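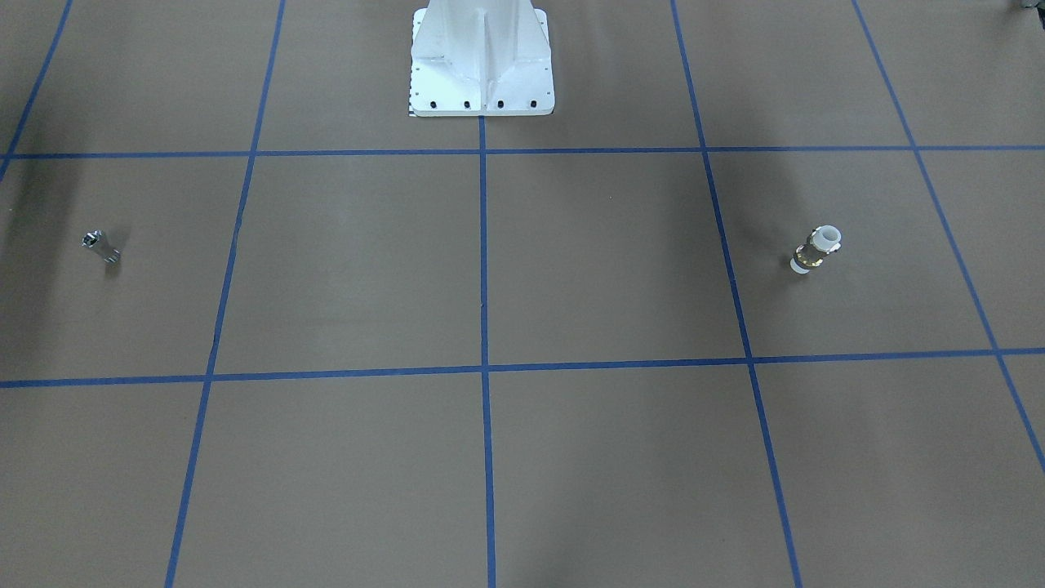
Masking tape lifting off sealed concrete overnight

Posted in Floors and Surfaces by Brayan Tello

I am marking out a grid on a garage floor before fixing shelving uprights. The concrete was sealed in November with a water-based acrylic, two coats. The tape goes down flat in the evening and by 6 in the morning the ends have curled, and on the longer runs whole sections have come away. I have tried two widths from the same maker with the same result. The floor is swept but not washed. The garage is unheated. Is this the sealer or the tape?

Ulla Fjeld
Probably dust. Sweeping leaves a fine film that you can't see, and low-tack tape will stick to the film and not to the floor. Wipe the line with a damp cloth, let it dry fully, then wipe again with a dry one. Press the tape down with a wallpaper seam roller. Don't stretch it as it comes off the roll - stretched tape shrinks back and the ends go first. I lay mine in lengths of no more than 7 feet and overlap the joins.
If it still lifts, check the temperature printed on the core or wrapper. Most painter's tape wants a floor above 10 degrees when it is applied, and a slab will be colder than the air.

Sarita Jaiswal
just use chalk

Ravindra Sachdeva
Agree with Ulla on the cleaning. Two things to add. Some acrylic sealers contain wax, and tape will not hold on those whatever you do. Put a drop of water on the floor: if it beads tightly, suspect wax. In that case roll out heavy paper, fix it at the edges with something stronger, and tape your grid to the paper. Measure the diagonals before you drill.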